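How to write a movie review people will finish

I've been posting reviews on my little blog since August, and my first one ran to 1,980 words. On a heist comedy! My sister gave up before the cast list. So I've worked out a routine, and it goes like this.

Step 1. Watch it once with no notebook

Just watch the thing. If a joke lands, laugh, and if you get bored, remember where. I scribbled all through Plellau the first time and missed the best look in the whole movie (the one on the ferry, you'll know it). 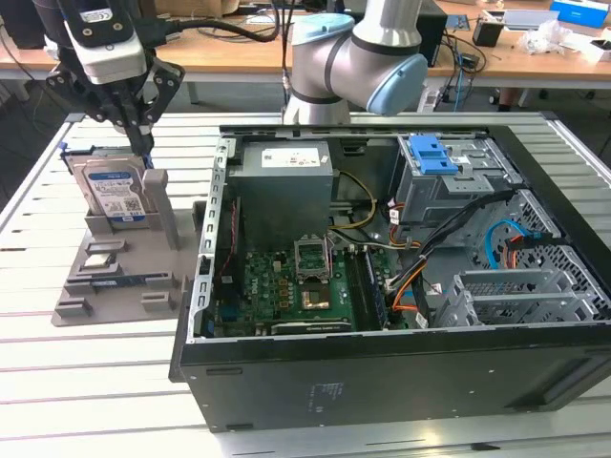
Honeylyn Calimlim: I can't do this! If I don't jot down lines as I go, I get every quote wrong. I keep one index card on my knee and that's my limit.

One card seems fair, and I may steal that.

Step 2. Write the gut paragraph

Do it the same night, before you read anyone else. Mine for Bakos was "lovely to look at, no idea why she goes back to him," and the finished review never got much smarter than that.

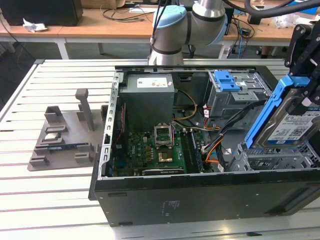 Inside the case, socket open

Step 3. Keep the plot short

I give myself 70 words for story, and I stop before the halfway mark of the movie. Names of characters can mostly go. "The older brother" works fine, and readers won't have to scroll back up.
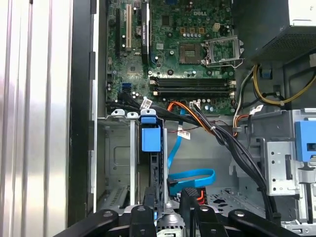 Dell board, seen from above

Step 4. Pick one scene and stay there

Choose one you'd describe to a friend over dinner. For Jodurari I spent half the review on the kitchen argument, how long the camera sits on the father while everybody else is shouting, and it got me 13 comments, which is a lot for me. 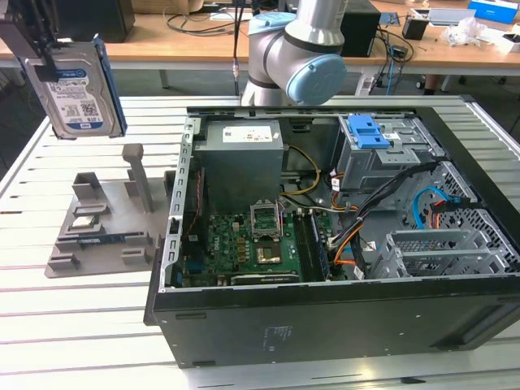
Step 5. Read it out loud

Anywhere you run out of breath, put a period. Then hunt for "very" and "masterpiece" and cut most of them. I give this part 25 minutes with a cup of tea, and then I hit publish, typos and all.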